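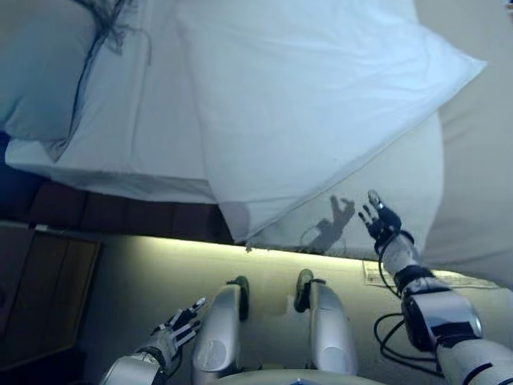
Rechte Hand vor dem Kissen, Arbeitsplatz Bett in Pledau.

Zuletzt aktualisiert: Februar

Fehler 2201: Die Hand ließ das Laken nicht los

Die Meldung kam kurz nach 14 Uhr und bestand aus einer Nummer: 2201, Haltekraft außerhalb der Toleranz. Der Versuchsleiter bei Gruvstead hielt sie zunächst für einen Sensorfehler. „Die Nummer hatten wir bis dahin nur auf dem Prüfstand gesehen“, sagt er. Im Programm Brestus lernt ein zweiarmiger Roboter in Pledau, Betten zu richten. Nach über 700 Betriebsstunden zog er am Lakensaum weiter, obwohl der Befehl zum Öffnen der rechten Hand bereits gesendet war.

„Der Arm fuhr zurück, die Finger blieben geschlossen. Damit hing die Last am Handgelenk.“ Der Grenzwert liegt dort bei 50 Newton. Die Steuerung schaltete ab, allerdings erst nach sieben Regelzyklen und damit zu spät für die Kupplung im Unterarm. Verletzt wurde niemand. Eine Technikerin stand am Not-Halt, außerhalb der Reichweite beider Arme.
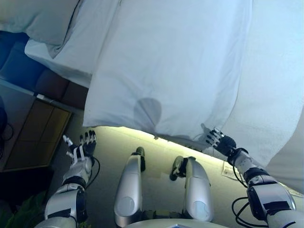 Der kritische Moment sei das Greifen am Saum, erklärt der Versuchsleiter. Stoff gebe nach, die Fingersensoren meldeten deshalb wenig Kraft, und der Regler schließe weiter. „Bei einem Kissen sehen Sie das Problem nicht. Beim Laken legt sich eine Falte zwischen die Glieder, und die Hand klemmt sich selbst fest.“ Im Protokoll galt die Hand als offen – gemessen wurde der Motorstrom, die Fingerstellung ging in die Prüfung nicht ein.

Der Zulieferer Paredes hat inzwischen eine geänderte Firmware geliefert. Der Arm darf nun erst zurückfahren, wenn die Gelenkwinkel aller Finger das Öffnen bestätigen. Das kostet Taktzeit. „Damit kann ich leben“, sagt er. Weniger zufrieden ist er mit der Abschaltung: Warum sie so lange brauchte, ist noch offen. Bis zur Klärung läuft der Arm mit halber Geschwindigkeit, und die Kupplung wird vor jeder Schicht geprüft.

Kontakt | © Gruvstead | Nach oben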